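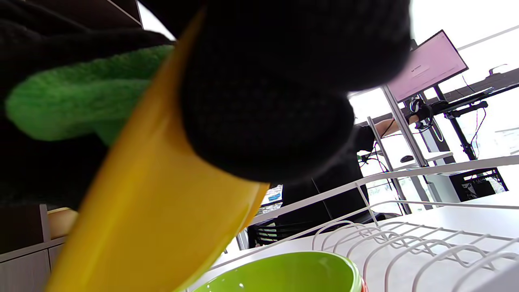 The yellow dish and the green cloth, with the white rack standing by on the table.

Welcome to the washing-up page of the Relach kitchen gallery, which has ended up being rather longer in words than in pictures, as anybody who knows my letters will have guessed. The other pages have the soups and the puddings and the long table laid for the June lunch, and very handsome they all look, but I've always had a soft spot for the part that comes after the eating, when the crockery goes round from hand to hand and people start telling the stories they were too busy chewing to tell before.

The yellow ones are my favourites, I may as well own up to it. We bought the bright plastic things from a shop in Skerkell that was closing down (Lappalainen, on the corner by the bus shelter, much missed) and the plan was to use them for picnics and go back to the china for indoors. Well, the china is still in its cupboard. A yellow dish cheers up a plate of plain boiled potatoes no end, and it weighs nothing when you're carrying a stack of them through to the table.

You'll spot a bowl in lime green at the bottom as well, with its thin line of orange along the rim. I do like the two colours together. My grandmother had a deckchair in very much that green, and I can't dry up one of those bowls without thinking of it folded against the shed with the cushion tucked behind.

A few words about cloths, as I've been asked more than once. We have cotton tea towels, 41 of them at the last turning-out of the drawer, most with a view of somewhere printed on the front, and I wouldn't part with any. But for plastic I'd take one of the fuzzy microfibre sort every time. Fold it over the edge, so you've got hold of both sides at once, and go round the rim first. Do the underside next and leave the middle until last. They should be washed by themselves, without softener, or they stop drinking up the water and simply push it about. Mine go on the line by the back door, and in bad weather over the rail of the stove — not too close, please, somebody singed a good one last winter and it has never been the same.

The wire rack is a plain thing but I'm fond of it too. Plates stand up nicely between the loops and bowls can be propped at a tilt at the end of the row, though if you put a big bowl in the middle you lose the space for about three plates and will hear about it from whoever is drying. It lives on the white table during a wash-up and goes back on its hook in the pantry afterwards.

I kept a kitchen diary for a while, in a red Jusik notebook with squared paper, and when I added up the columns for the year it came to some 1,347 pieces washed, dried and put away, not including cutlery, which I gave up on after the first week. It felt like more! There were 2 breakages in all that, a saucer and the lid of the brown teapot, and the lid has been glued and is back in service.

If you've been to one of our meals and took pictures at the sink or the drying end, do please send them along, as I'd love to have more for this page — crooked ones very welcome, and the same goes for any of the old enamel pans before they were replaced. Leave an envelope in the tray by the hall door with your name on the back, and I'll see that everything gets home to you again.

Back to: The June lunch
Next page: Jams, pickles and the pantry shelves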